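4.3 Comparing finger pads on a hard round part

Do this section after the wrist camera check and before anyone gets ambitious. It compares the short pads and the long pads on the Tumeo two-finger gripper. Trinidad Barredo wrote the first version at Tollwood, and most of her warnings are still in it, minus the swearing.

1. Park the arm and fit the short pads. Tighten each pad screw until it stops, then stop too.

2. Open the Wukurent controller page and load the profile named PADS-SHORT. The profile named PADS-SHORT-OLD is also there. Leave it alone.

3. Set the closing force to 6. The scale runs to 23 and has no units. We have asked.

4. Jog the gripper down over the part with the fingers on either side of the raised rib. A smooth white plastic cylinder is a good first part: it is slippery enough to show up a lazy pad and cheap enough to drop.

5. Close the fingers and check the wrist camera view. You want the rib in the gap between the pads. If a pad is riding on the rib, open up, turn the wrist and try again.

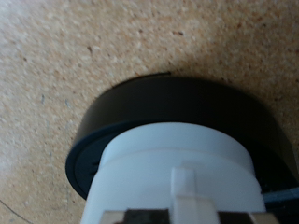

CAUTIONS AND NOTES

Caution: Keep your hands out of the work area while the profile is live. The stop button is quick, but it still has to wait for you.

Note: The fingers will look blurred at this distance. Do not refocus the camera on them. It is set for the part, and every person who has "fixed" it has spent the afternoon putting it back.

Note: Dark parts fool the edge finder. If the outline jumps about on a black surface, raise the exposure by 2 and run the check again.

6. Lift, hold, lower and release. Write down whether the part turned in the grip. "Sort of" is not an entry.

7. Fit the long pads, load PADS-LONG and repeat steps 3 to 6 with the same force. Changing the force as well as the pads gives you a very exciting table that means nothing.

4.4 Camera pass over a larger object

Open the gripper and raise the arm clear. A coffee maker makes a fair target, having curves, dark gaps and lettering all in one place. Run the pass slowly, at speed 22 or lower, and save a still from each stop.

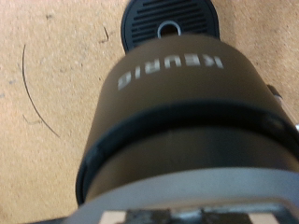
Look at the lettering first. Upside down is fine, as the camera turns with the wrist and has no opinion about which way is up. What matters is that you can read it. If you can't, go back to the Giannakopoulos mount and check the lower clamp, which loosens itself out of boredom.

Next, compare the stills from both sets of pads. The long ones may cover the bottom of the view. If they hide the area you need, write that on the comparison sheet beside the grip results, then go on to section 4.5.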